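Plendard Chore Trials Working Group
Minutes of the May meeting

Chair: Colm Costello
Present: project staff from Pultetti and Grarna; two observers from Tuhiwai
Meeting opened at 2:10 p.m.

1. Minutes of the last meeting

Accepted with one correction. The bench budget should have read 2214, not 2241.

2. Where the chores stand

Colm went through the list of household jobs the group took on. Picking up a rigid object and setting it down somewhere else is no longer discussed as an open problem. Wiping a flat surface is close. Anything flat and thin is still hard, and so is anything that changes shape while it is being held. The table work for this part of the program uses a velvet cloth, ordinary toiletries and drinks, and a white sheet for the hand to deal with. 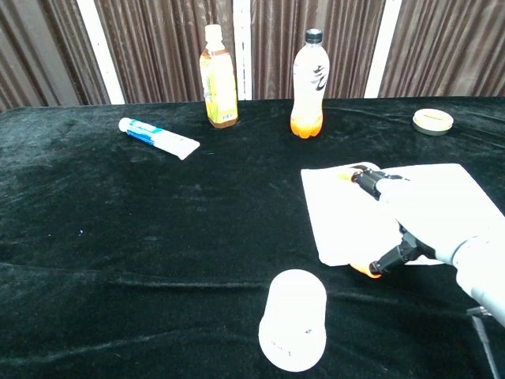

Grarna's position is that a home user will not pay for a machine that needs the table cleared first. They want clutter left in every trial from now on. Pultetti agreed in principle but asked that the clutter stay at the back of the table until the reach planning is better. Agreed as a compromise for the next round only.

There was a longer discussion about fingertips. Pultetti thinks more grip on the pads would help with lifting an edge. Grarna thinks the trouble is in judging how hard to press, and that a grippier pad would just drag the cloth along with the sheet. No decision. Both to bring a short written case.

3. Trial count

The log holds 1893 attempts across all chores, of which 530 are flat-sheet attempts. Tuhiwai asked how many of the 530 would satisfy a customer. Colm said the log scores pass or fail against the written task and was never set up to answer that. Tuhiwai asked for a second column, "would you accept this at home," to be filled in by someone outside the project. Agreed.

4. Table layout

The layout sheet has not been kept up to date. Items get moved between runs and the person entering the log does not always know. Grarna asked for a fixed starting arrangement with the toothpaste to the left of the tea, the orange drink to the right of it, and the round tin farther right. The sheet goes on the right side of the table for right-hand work.

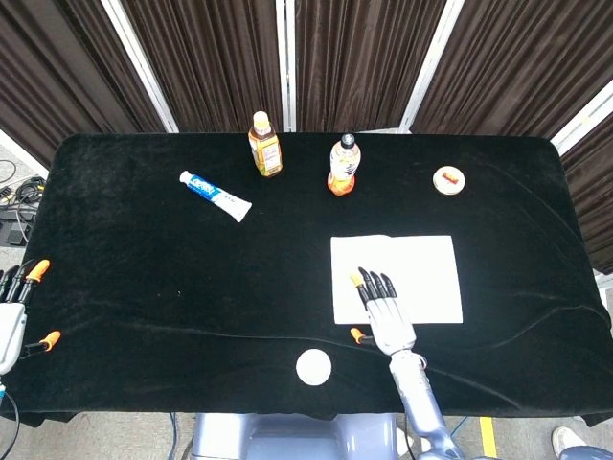

5. Shop-floor tasks

Tuhiwai wants the same hand tried on packing slips and carton liners. Colm's view was that a person on a packing line handles a slip in up to 2 seconds and the group should not promise anything near that this year. Tuhiwai said slow would be acceptable on a night shift if no one had to stand by. Pultetti to write up what running without an attendant would require.

6. Actions

Pultetti: fingertip case; note on unattended running.
Grarna: fingertip case; updated layout sheet.
Tuhiwai: find an outside scorer; send sample slips and liners.
Colm Costello: add the new column to the log.

7. Other business

Velvet cloth to be brushed before each session. Room booking for June still to be confirmed.

Meeting closed at 3:35 p.m.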